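*Interview, 26 August 2023*

Fongchan Rungrueang has looked after the hire decorations at Carnelgate since 2000. Most of the stock is artificial greenery, with a Christmas range that starts going out to shops and offices in September. We talked in the work area, where she was getting the first orders ready.

She likes to start with the greenery. "Dust sits in the fine leaves and the colour goes flat. People think the plant has faded, and usually it only wants a clean."

Her method is a soft paintbrush, working from the trunk out to the tips, and then a barely damp cloth. She doesn't use leaf shine. It made a whole batch sticky one year and she had to throw the lot away. 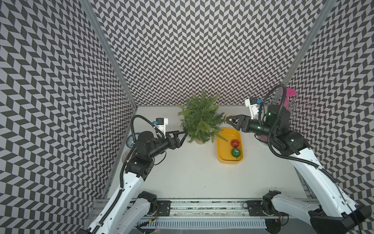

How often does an artificial plant need cleaning? Every six weeks is enough in an ordinary room, and more often near a kitchen or a busy door.

## Christmas stock

The tree comes next. Rungrueang spreads the branches by hand, starting at the trunk, and leaves the lights until the gaps are gone. A tree that has been boxed up all year takes her about 30 minutes.

"You can't rush the lower branches," she said. "They've had the weight of everything on top of them."

She checks each bauble before it goes on, mainly the cap and the loop. A loose cap gets pinched back into shape or the bauble goes in the repair box. Glitter ones are held by the loop as much as possible, and they never go in water. 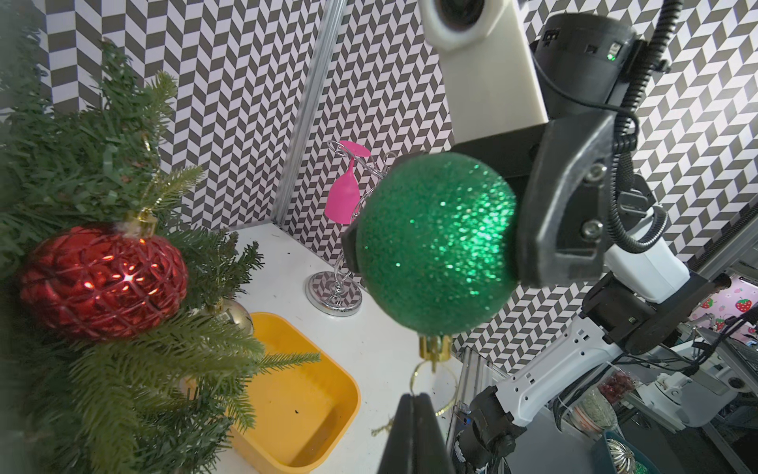
Big baubles go in close to the trunk, where the branches are stiffer, and the small ones go towards the tips. She puts the plain colours on first and fills in with gold at the end. Clients often ask for everything at the front, and she talks them out of it if she can. A few pieces set deep in the needles make the tree look fuller.

Solid plastic pieces with a raised pattern are the ones that do get washed. The grooves hold grime from handling and a dry cloth won't reach it. Rungrueang uses a shallow basin of lukewarm water with no detergent, and a baby's toothbrush for the worst of it. "Only a bit of water. If it's got a cap, keep the cap out of it or you'll have rust by next year."

Washed pieces drain on a tea towel for two hours before they go anywhere near a box.
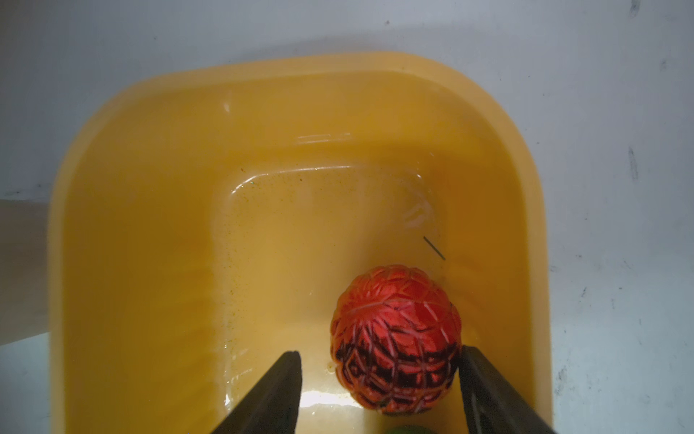

## Packing away

In January it all comes back, and she asks clients not to pack it themselves. Baubles are wrapped in tissue and sorted by size, with the heavy ones at the bottom. Glitter stock has its own tubs. The lids are labelled on the side so they can be read in a stack.

She keeps a list inside each lid of what needs mending. "I write it down the day it comes in. By winter I won't remember which one had the bent hook."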